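Checking a light in the sky before you ring anyone

Every March the Cunham community page fills up with glowing orbs, and every March I go out the back with a torch and a cup of tea and fail to be amazed. I'm not saying people see nothing. I'm saying most of it can be sorted out from the kitchen bench in the time it takes to boil the kettle.

Turn the inside lights off first. A double-glazed window will throw a downlight halfway across the neighbourhood and hang it over the neighbour's roof. If the object disappears with the switch, go back to bed.

Next, hold your fist out at arm's length and line the light up with a gutter or fence post. Wait 28 minutes. A planet will have drifted a little. A drone will have gone home with a flat battery.
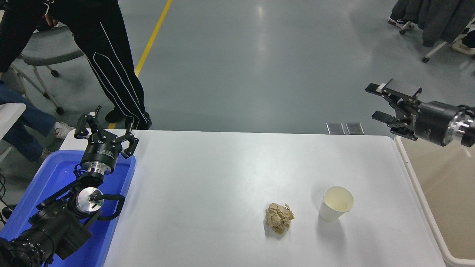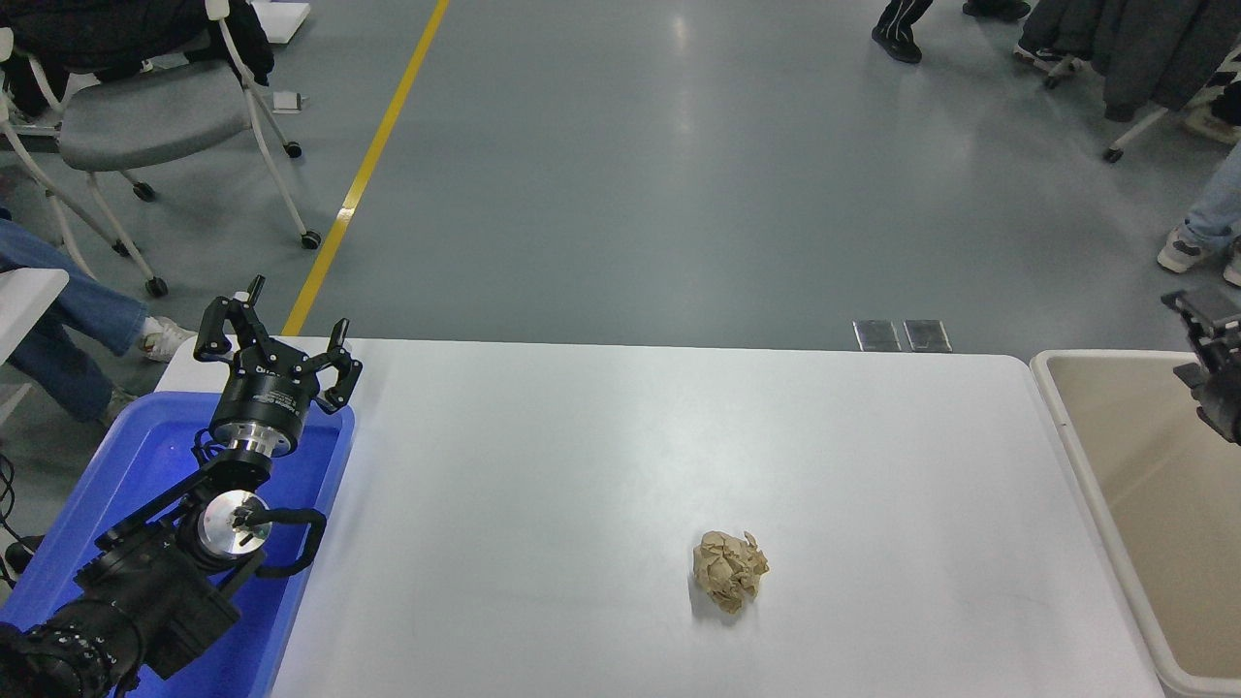
Size is where most reports fall over. A bloke on our page swore his object was 402 metres long, which is a lovely exact figure for something he had no distance for. Try it on a table at home: a ball of scrunched-up brown paper like the one in both photos looks big from a chair and like a crumb from the hallway, and if you didn't already know it was paper you couldn't tell me its size from either spot. The same goes for colour. Street lighting turns a white plastic bag orange – I've chased one down the laneway to make sure.

Phone apps are a mixed bag. I've tried Ituvex and Gavik, and the 2 of them disagreed on the same plane. Use one for satellites if you like, but write down the time and direction yourself on paper.

If it's falling and on fire, ring emergency services. Otherwise it can wait until morning.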